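Friday, late

Feet. That's the main thing to report. Feet and lower back. Up before six to load the car because the big folding table won't go in unless the back seats are down, and the back seats won't go down unless you take the headrests off first, which I forget every single time. Rain on the back of my neck. Left the leaflets on the kitchen worktop, went back, left my flask on the roof of the car while I was doing that. Found it. Still had tea in it.

Blood pressure day in Herkitz. Our first one there since the library shut. We had the use of the old Ouellet building, the shop bit at the front, big windows, everyone walking past can see you sitting there with your sleeve up, which I did raise at the planning meeting and was told it would be "inviting". It was not inviting. Taped brown paper halfway up the glass by ten and then people started coming in. Note for next time, bring more paper. And proper tape, the stuff we had came off every time the door opened.

Slow till about eleven. Then not slow at all. Market crowd I think, plus the bus. Queue out the door at one point and only two of us on the cuffs, the third had gone to move her car. The chairs were too close together so you could hear everybody's numbers, moved them, then they were in the draught. Moved them back a bit.

One man, big chap, paint on his boots, only came in to get out of the rain. Said so. Sat down for a laugh. First reading so high I thought I'd put the cuff on wrong. Did it again after a sit and a glass of water, other arm as well. Same. He stopped laughing, I stopped chatting. Asked him the questions on the sheet, headaches, eyesight, chest, all no, he felt fine, he'd felt fine for years, hadn't seen a doctor since a broken wrist. Rang the surgery for him from the back room and they were very decent, told him to come straight round. Off he went with the form in his jacket. I don't know if he went. You never do find out, that's the part of it I still can't get on with after all this time. Keep thinking I should have walked him there. It's only over the bridge.

Also a lady who has hers done at home twice a day and writes it in a little book and wanted me to look at the whole book. All of it. I did look at it. Lovely handwriting. Perfectly good readings, she just likes to have it seen by somebody, and why not. She then told the whole queue that salt was a myth.

Lunch was a cheese roll standing up at half past two.

The Binetico machines. Right. I have to write this down while I'm cross or I'll be too polite about it in the email. One of them gave up completely before lunch, just sat there with a line across the screen. New batteries, nothing. The other ones are fine but they will NOT hold the large cuff properly, the connector works itself loose when you pump, so you get half a reading and an error and the person thinks they're dying. I ended up holding it in with my thumb. The old grey ones we had before were ugly and never once did that. I know they were a good price. I do know. But I want it minuted that a wrong size cuff gives a wrong reading and if we can't use the large one we're telling people rubbish. Will put that better in the email.

Must ask if anybody kept the old grey ones. Cupboard at the office? Under the stairs? 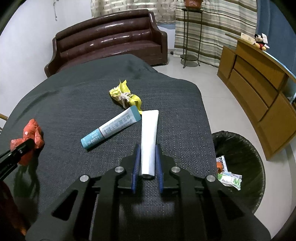

Tubes on the dark green cloth, the 120g one on the left.

Totals, done in the car with the heater on. Since we started in April Lanivis has done 1067 checks, all sites. I added it up again because I didn't believe it. Would have been nice to hit a rounder number but there you go. Today was a good chunk of that. 21 people today sent on with a letter to see their own doctor, and that's higher than I'm used to, usually it's a handful. Could be the market crowd, older. Could be that there's been nothing in Herkitz for ages and it's all been building up. Could be the blessed machines!! Another reason to sort the cuffs out. I will go through the sheets tomorrow and see which machine did which, if we wrote it down, and I have a nasty feeling we stopped writing it down once it got busy.

4 of the letters were to people who don't have a doctor at all. Not registered anywhere. Gave them the registration form and showed them which boxes matter. One had moved to the area for work and thought he needed his passport and a gas bill and so on. He doesn't. Put that on a poster. Big letters. I say this every time and then we run out of room on the poster because of all the logos along the bottom.

Which reminds me, the funding report. Due end of the month. They want "outcomes" and what we have is checks and letters. I can tell them how many arms. I can't tell them how many of those arms went on to get any tablets, because the surgeries can't tell us and quite right too, it's private. So how do you do it. Somebody suggested a postcard, we give people a stamped one with the letter and they tick a box, Yes I went, and post it. No name on it. I thought it was daft when I first heard it and I've been thinking about it the whole drive home and now I think it might be the best idea we've had. Stamps though. The price of stamps. Second class would do, no hurry on them.

Would the man with the boots post a postcard? Doubt it. His wife might.

Had the usual row with myself about the talk. They want me to do the talk again at the evening thing, the one with the slides, and I don't think anyone learns anything off slides after a day's work in a warm room. Last time there was a fellow asleep in the front row before I'd got to kidneys. I'd rather do it round a table with a machine going about, everyone has a go, takes their own, and you talk while it's pumping. People ask you things then. They won't ask with the lights down. What's a normal one. Does coffee count. Is it meant to hurt. (It shouldn't hurt. Tight, yes.) Does it go up when I'm annoyed, yes it does, mine would have been through the roof at half eleven.

Didn't take my own today come to think of it. Bad. Do it tomorrow before coffee.

Things to bring next time, before I forget:
brown paper, loads
decent tape
the good pens, not the ones that skip on the shiny forms
extension lead, the only socket is behind the radiator
cushion for my chair
more letters, we were down to the last 3 and I was eyeing up the photocopier in the shop next door
hand gel, somebody walked off with ours, full bottle
something hot that isn't in a flask

Packing up took forever. Rain had stopped at least. The landlord's agent came to lock up and stood there jingling while we wiped the chairs down. He wouldn't have his done. Asked him twice. "I'd rather not know." Well. I hear that about as often as I hear hello, and I had a whole speech ready and was too tired to give it so I just handed him a leaflet and he put it in his top pocket with the corner sticking out. It was still there when he got in his van.

He says we can have the place again next month if it hasn't been let. And it won't have been let, the ceiling in the back's got a stain the shape of Africa. Must ring him Monday-ish and get it in writing, last time was all on the phone and then there was that business with the keys.

Drive home slow, roadworks by the garage, temporary lights that don't change for anybody. Listened to something about otters. Chips for tea. Yes salt on them. Yes I know.

Left the table in the car, it can stay there. Email to do about the cuffs, postcards to price up, sheets to go through. Washing needs to come out of the machine too or it'll smell and I'll have to do it agian. My left thumb has a dent in it from that connector and it's gone a funny colour.

Bed. Not even going to read.

Later. Couldn't sleep, got up and wrote the cuff email after all. Took out the word rubbish. Haven't sent it. Will look at it in the morning.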